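Stendley Household Recycling Service
1/ From December, the list of items accepted in your mixed recycling bin is changing. This thread sets out what residents need to know. Please read it before your next collection.

2/ Clear rigid plastic trays, pots and tubs will be accepted at every address in Stendley. They should be empty and rinsed. Lids may be left on. Film lids should be peeled off and placed in general waste.

3/ Soft plastics will not be collected from the kerbside. These include crisp packets, seasoning bags, bread bags and wrappers of any kind. Please take them to the collection point at the Bellini Road library, which is open until 6pm.

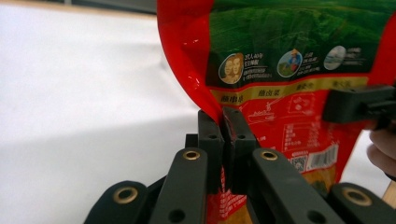 4/ Soft plastics wrap around the sorting machinery at the Dandamov depot. The line was stopped 333 times last year to clear them, and each stop delays the lorries waiting to unload.

5/ Black plastic trays remain in general waste for the time being. We are in discussion with the depot and will publish any change on this account and on the council website.

6/ Residents in flats with shared bins will receive new labels for the bin store. Managing agents have been sent 3 copies for each store and may ask for more by email.

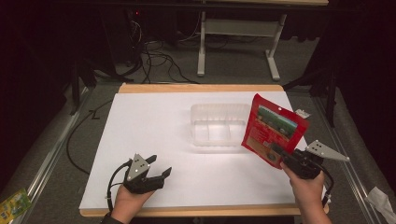 7/ Almost 2000 households have asked for a second recycling bin. Requests are being dealt with in the order received, and the present wait is 28 days. There is no need to apply again.

8/ Side waste left next to the bin will be taken only if it is in a clear sack. Cardboard must be flattened and kept dry. We regret that crews cannot return on the same day for bins put out after 7am.

9/ Glass is unaffected. Please continue to use the green box, or the bottle banks in the Zuler Street car park. The banks should not be used after 9pm, out of consideration for neighbours.

10/ Printed copies of the full list are available at all libraries, in large print on request. Questions about a missed collection should be sent through the online form, as replies to this thread are not monitored at weekends.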